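Home | Workshop diary | Engines | Small jobs | Contact

October 2019

Back on the Honda generator this morning, the one from Clonach that starts fine and then hunts up and down as if it can't make its mind up. Had the carb off again. Pilot jet looked clear against the window but I ran the thin wire through it anyway and got a tiny crumb of green muck out, so I'm blaming that for now!

New float bowl gasket from Plurnton (part bag says 1224, write that down this time). The old one had gone flat and hard — I should have changed it in April when I had the thing apart for the fuel tap.
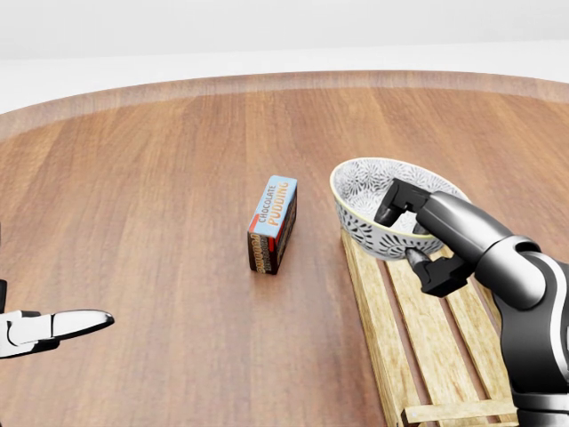 Put it all back, fresh petrol, 2 turns out on the mixture screw and let it warm up for 17 minutes. Much smoother off load. With the fan heater plugged in it still dips a bit before it catches, and I don't like that. Governor spring next? There's a stretched look to it, and Nurnier list one that might fit, but check the length first.

Oil was black, so that's changed too. The hour meter says 200 and I don't believe it.

To do: spark plug gap, air filter foam, find the other 10 mm spanner.

Filed under: Small engines, Carburettors
3 comments | 11 shares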